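Ticket: Right gripper faults when releasing soft items
Site: Helora, bench 9
Opened: 2023-04-13 by Roya Arabzadeh
Assigned to: Simin Parsa
Status: Open

Fault
The right gripper reports overcurrent at the bag opening. Controller returns code 26 and both arms hold. The task is to handle the pink plush at the gray laptop bag.

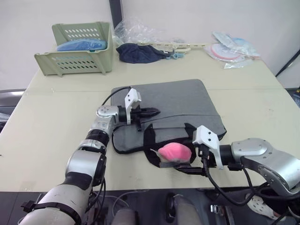

Checks
1. Power cycled the right controller. Code cleared, then came back after 7 runs.
2. Checked slack in the right wrist cable at working reach.

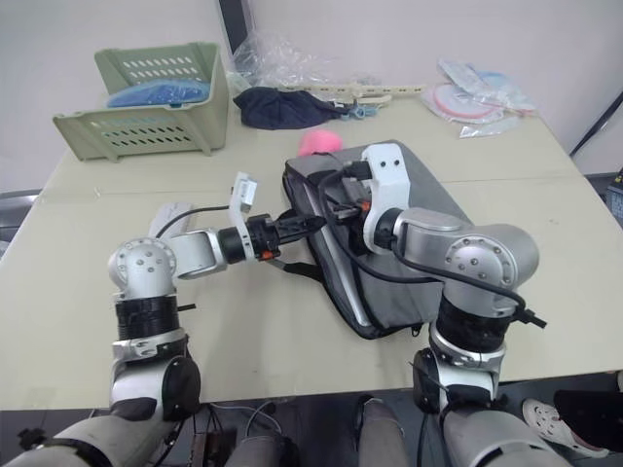 Both arms at the gray bag, black cable looping from the right wrist.

3. Swapped wrist connectors with a Wiren spare. No change.
4. Ran the pick away from the bag with the grip force limit at 200.

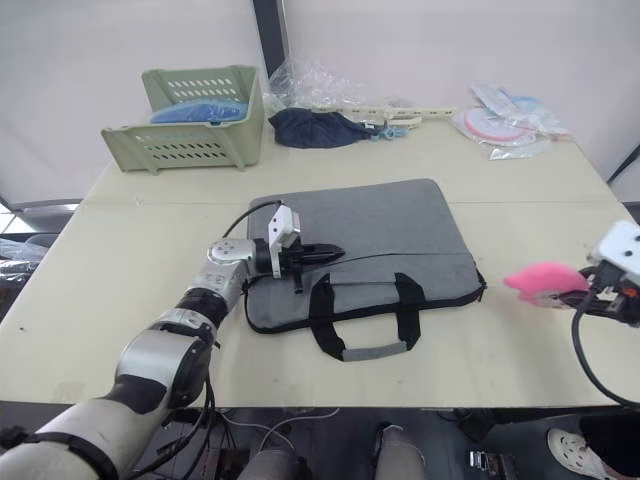
No fault in free air at that setting. The Matei log shows the current spike only when the fingers press on fabric, so the encoder is unlikely.

5. Lowered the closing speed and repeated the release over the bag.

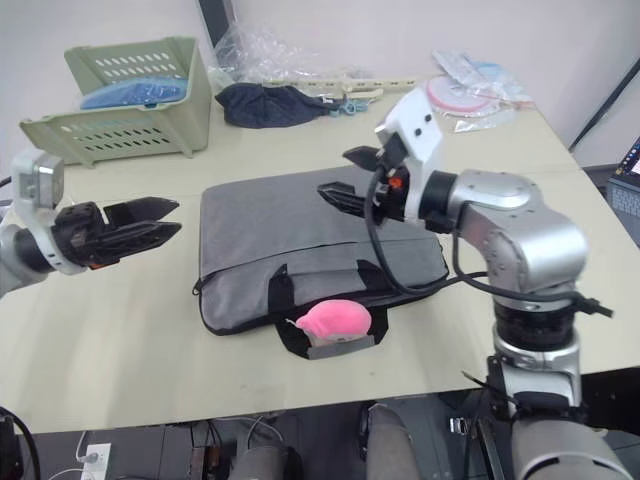 Code 26 is less frequent but still occurs. Do not raise the overcurrent threshold to get around it. Keep the e-stop within reach during tests.

Next: Simin to request the finger force table from Gomberg and retest with the original fingers.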